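Pulse oximeter vs. counting by hand: which do you trust at home?
Posted by Sarmīte Lukoševičius, 30 Aug 2023
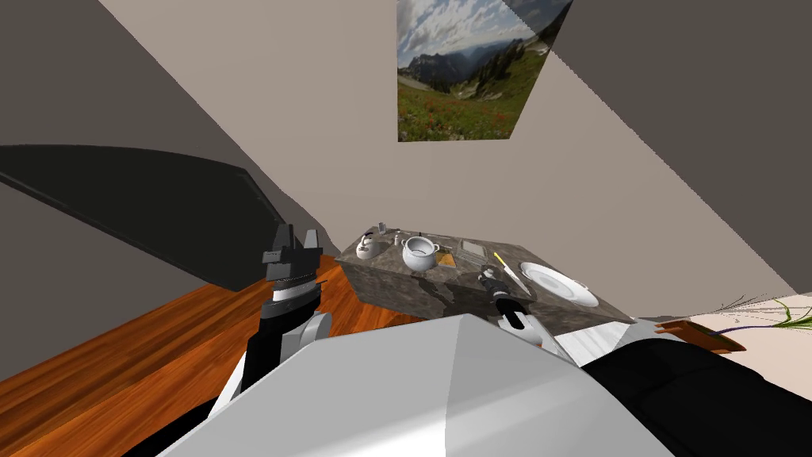 Page 2 of 16

sarmite_l wrote:
Thank you all for the kind replies on page 1, I read every one of them with my morning tea. To recap for anybody just joining, my husband came home with a Funard fingertip oximeter and it gives his pulse as a good bit higher than what I get at his wrist. Same chair, same hand, me with the kitchen clock. I've always counted for a full minute the way my mother taught me, and I'm reluctant to give that up for a gadget, but he likes the little screen and I don't want to be the stubborn one in the house.

mousavi_fan wrote:
Welcome back, Sarmīte! I'd side with the gadget on this one, sorry. I had a Funard for years and then moved to the Mousavi clip, and both agreed with the machine at my clinic every time I took them along. Counting at the wrist is easy to get wrong if a beat is faint. You skip one, then another, and you come out low without ever noticing.

old_urker wrote:
Have to disagree with mousavi_fan, in the friendliest way. Those clips read the light going through the finger, and if the hand is cold or he's fidgeting, the number jumps all over the place. My Urker once gave me a pulse that would have suited a hummingbird, and I was sitting there doing the crossword. Warm the hands, rest it on the table, and wait until the number settles before you write anything down. Nail polish can throw off the oxygen reading too, though I'm guessing that isn't his trouble.

mousavi_fan wrote:
Fair enough about cold hands, I'll give you that. I still say most of us count worse than we think we do :)

brightwater wrote:
Is his heartbeat regular, Sarmīte? I ask because mine isn't, and with an uneven beat the wrist and the chest don't always match. The nurse at our practice listened with the stethoscope while a colleague held my wrist, and they got two different numbers. She wasn't alarmed but she did want it in my chart. Please mention it to his doctor either way, it's a quick thing to check.

sarmite_l wrote:
Oh, that is a good thought, and no, I couldn't swear that it's regular. He has his checkup in November but I believe I'll call sooner and ask. I'll try the warm hands tonight as well, old_urker, and bring both sets of numbers along. Has anyone used the Flureck, by the way? My sister keeps on at me about it.

16 replies | 2,144 views | Shared 2 times
Contact the moderators | Back to top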